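Fruit Table, Serkov House: Progress Report to the Zilach Fund

Reporting period: March to May
Submitted by: Resident Services, Serkov House, Sernville

Summary

The grant pays for fresh fruit, kept out and free to take, in the ground floor sitting room at Serkov House. The building has 27 apartments, most of them occupied by one older person living alone. The nearest full grocery store is across the highway and the bus that used to stop at the corner was rerouted last fall.

The table has been running for nine weeks. It opened later than the application said, for the reasons given under Delays. Spending on fruit is close to plan. Spending on equipment is under plan. We are asking for one change to the budget, which is set out near the end.

What has been set up

The application described a rolling cart that would be moved between floors. We dropped that before buying anything. The elevator is slow and the halls on the upper floors are narrow, and residents told us at the winter meeting that they would prefer something that stays put. We now use a table in the sitting room. It was already in the building, so there was no cost.

The table has a cloth on it, blue with pink and white stripes, and a white bowl with a dark brushstroke pattern. We started with a wire basket. Softer fruit took marks from the wires and ended up in the compost, so the basket went to the laundry room to hold lost socks and the bowl took its place. The bowl is wide and shallow. It holds less than the basket did, and we top it up more often from the kitchen.

The cloth is washed at the end of each week. We have a second one in the same size, plain, which goes on while the first is in the wash.

What we buy

Fruit comes from Hirano Produce, which delivers to the side door in the morning, once a week. The standing order is oranges, mandarins and plums, with the rest left to whatever the driver has at a fair price. We asked for this arrangement so residents would see something different from time to time, and it has worked better than the fixed list in the application. In the first weeks we ordered apples and bananas only. The bananas were gone by evening and the apples sat.

Small fruit goes well. Several residents said a full-size orange is more than they want at one sitting, and mandarins are easier on the hands. Plums are popular when they are ripe and ignored when they are hard, so we now hold hard ones in the kitchen for a few days before they go out. We have also had fruit that some residents had not tried before, and a short card with the name and how to eat it has helped. Longans went untouched until there was a card. Mangoes need a knife, and people tend to take them upstairs whole.

The average fruit bill is $42 a week. That is slightly over the figure in the application, and the difference is mostly delivery, which Hirano began charging in April on orders of our size.

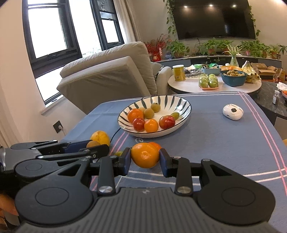
How the table is used

The sitting room is open from 7 in the morning until the front desk closes at night. There is no sign-up sheet and no limit. We considered both and decided to see how it went without them. So far it has not been a problem. On one occasion the bowl was emptied in an afternoon, and the desk put out more.

The busiest times are mid-morning, when the mail arrives, and the half hour before the evening news. A small group now sits down at the table after the mail instead of taking letters straight upstairs. We did not plan for that, and the original chairs were not right for it. They were stacking chairs from the storage room and hard to get up from without arms. We have moved armchairs from the second floor landing, where they were seldom used, and set them near the windows. The landing has a bench in their place.

People also use the table for other things. Residents leave library books on it, charge phones beside it, and bring down laptops because the wireless signal is strongest on that side of the room. We have no objection. The only rule is that hot drinks go on the side tables, after a spill in the second week.

Two residents asked for fruit to be brought to their doors because they were recovering from surgery. The desk has been doing this in a paper bag, once a week, and will keep on with it as long as it is wanted. It was not part of the grant, and it takes only a few minutes.

Storage and waste

The kitchen off the sitting room has one refrigerator shelf set aside for the project. It is enough for most of the year. It may not be enough in summer, when more of the order will need to be kept cold, and we have asked building management whether the old refrigerator in the office can be moved over.

Waste was high at the start. We were putting the whole delivery out at once, on the theory that a full table looks more welcoming, and by the end of the week the bottom layer was soft. Now only part of the order goes out at a time. The desk looks through the bowl each morning, takes out anything split or moldy, and turns the rest. Fruit that is soft and otherwise fine goes to the kitchen and is stewed for the monthly coffee hour. Peels and spoiled fruit go in the compost pail under the sink, which is emptied into the garden bin behind the parking lot.

Citrus keeps best. Kiwis keep well too if they are bought firm. Peaches were tried once and will not be ordered again until they are in season locally.

The sitting room

The Fund asked us to comment on the room as well as the food, as the application said the project would bring an underused space back into use. Before March the room was mainly a place to wait for rides. The blinds were kept down and the lights were on a timer that nobody on staff knew how to change. Maintenance has replaced the timer with an ordinary switch. The blinds are now raised in the morning, and the room gets good daylight until mid-afternoon.

The sun is a problem for the fruit. The table was first placed directly under the glass, and on clear days the bowl was warm to the touch by noon. It has been shifted toward the middle of the floor. This puts it farther from the wall outlets, and we have asked that cords be kept along the wall and out of the walkway. A cord cover is on the list for next quarter.

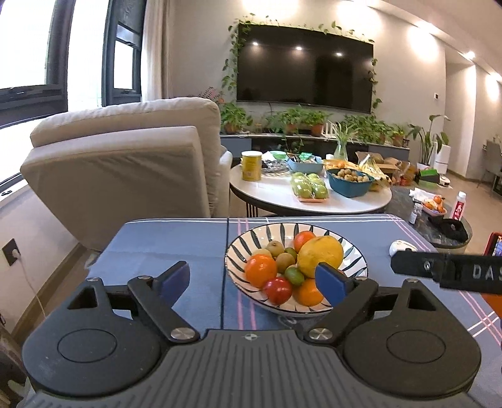 Fruit bought loose also has to be rinsed before it goes out. The desk does this on delivery day in the kitchen sink and lets it drain on towels. We had planned to buy a large drying rack with grant money and have not needed to.

Delays

We expected to open at the start of March. The first supplier we spoke to would not deliver to a residential address, and we did not learn this until the order had been placed. Finding Hirano took most of the month. Building management also wanted a written note on pest control before any food was left out in a shared room. That was a reasonable request and we should have raised it with them earlier. The note is on file and can be sent to the Fund if wanted. There have been no pest complaints.

What residents have told us

We have kept a comment box by the desk and have read everything put in it. Most comments are requests for a particular fruit. Grapes come up most often. We have held off on them because of price and because they need to be cut into small bunches to be shared cleanly, but we will try them in August.

There were complaints as well. One person felt that the money should go toward fixing the front step, and we have explained that the grant is restricted. Another said the citrus was dry, which was true of that week's delivery, and Hirano credited us for it. Several people asked for napkins and somewhere to put peels. Both are now on the windowsill.

A resident who has diabetes asked for information about portions. We are not qualified to give it and have asked the county clinic whether their dietitian could come to a coffee hour. We are waiting to hear back.

Budget

Fruit: on plan apart from the delivery charge described above.

Equipment: the cart and the drying rack were not bought. The bowl, the second cloth, the compost pail and the card holders were. Receipts are attached.

Staff time: none charged, as agreed.

Requested change: we ask to move the unspent cart money to the fruit line. This would cover delivery through the end of the grant year and leave a small amount for grapes and other summer fruit. If the Fund would prefer that the cart money be returned, we can do that, but we would then need to cut the order in the last month.

Next quarter

Move the office refrigerator, if management agrees.
Fit the cord cover in the sitting room.
Hold the dietitian visit, if the clinic can offer a time.
Print the fruit cards in larger type. The current ones are hard to read from a seated position.
Ask Hirano about sharing a delivery with the day center on the next block, which might bring the charge down for both of us.

The next report will cover June through August.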